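Pamance handheld gripper kit, trial unit 2328
Pre-use inspection, April. Checked by Shahnaz Herath, comments by Imtiaz Sikder

**Gripper body**

- [x] Housing free of cracks. *One light scuff, cosmetic.*
- [x] Mesh pad seated in the recess, no lifting at the corners
- [x] Strap stitching sound. *Strap runs long for small hands. Asked Pamance for a shorter one.*
- [ ] Side slot clear of debris. *Lint inside. Clean and recheck.*

**Head-mounted unit**

- [x] Camera module tight on its mount
- [x] Band adjusts and holds
- [ ] Wearer can look down without the unit slipping. *Slipped on Habibur, fine on Brisa. Try the thicker pad.*

The trial task is picking clothes hangers off a coat rack and putting them back, 50 cycles per operator. Stop at 3 drops in a row and recheck the pad before going on.
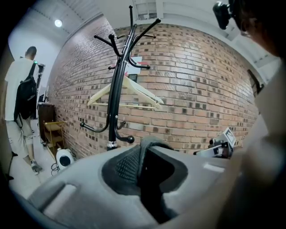
Operators should take a break at the halfway point even if they feel fine. Tharindu's wrist was sore by the end of his set and he had skipped it.

**Work area**

- [x] Coat rack stable when pulled from the side
- [ ] Cables off the walking path. *Coil them against the wall and tape down.*
- [x] Stands set back from where people walk
- [x] Lighting on

**Paperwork**

- [x] Quick start sheet in the case
- [ ] Battery charge at 100 percent before first run. *Sheet doesn't say how long a charge takes.*
- [ ] Service contact listed. *Missing.*

Result: hold. Recheck open items before the next set.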